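Gripper trials - where we've got to

Last updated 28 May 2021

Quick one this month, rig is booked all afternoon. Two sets of fingers on test: the slim tapered pair from Oravec and the chunky ridged ones from Edomix. Same controller for both (the Ganent box, old firmware, don't ask).

Slim ones first. Lovely on thin stuff. Rings, card edges, anything with a lip you can pinch. Sylvie Melnyk ran 112 picks with them and droped very few. Less happy on anything round and shiny - it squirms out sideways if the approach is even slightly off.

Ridged ones are the opposite. Big, slow to line up, block half the wrist camera's view when they close. But they hang on. Yuto Honda did 331 picks in all, mostly round pieces, and has asked to keep them. Has been told no.

Cycle times: not much in it. Force settings matter far more than we thought, 40 on the slim pair is plenty. Go higher and the tips start to splay. Will write up properly when the Daltorora logs are sorted, half of them have the wrong timestamps.

Wrist camera view, ridged fingers on a rounded red piece, slim black pair behind with the red ring. Lighting still too dim for my liking, new lamp on order.
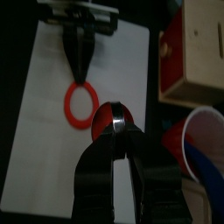
Still to do

- redo the thin parts with the ridged set, gentler close
- camera bracket up a bit so teh fingers don't fill the bottom of the view
- swap controllers, see if any of this holds
- decide by August, budget closes after that

Anyone wanting a go on the rig, mail Sylvie. Bring your own parts - ours are getting scuffed.

14 shares - 6 comments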